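Gripper comparison day in the simulator! Same arm, same worktop, two grippers – the Brusteck first, then the Clelus – and 200 tries each at picking up the soap dispenser.

The dispenser is the one I always dread. Narrow at the top, wide shoulders, and all the weight down low. Our old Tukov controller settings squeezed far too hard, so I've started again from scratch.

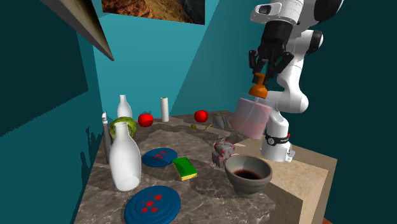
Up by the pump end, and tilting. Sponge and plates still to come.

Scores so far: Brusteck 165, Clelus 179. Closer than I'd guessed! The Clelus holds on better once the bottle swings, but it's slower to close and that bugs me a bit.

Next up is the sponge, then the bowl – I'm really looking forward to the bowl. Will post the numbers when the runs finish.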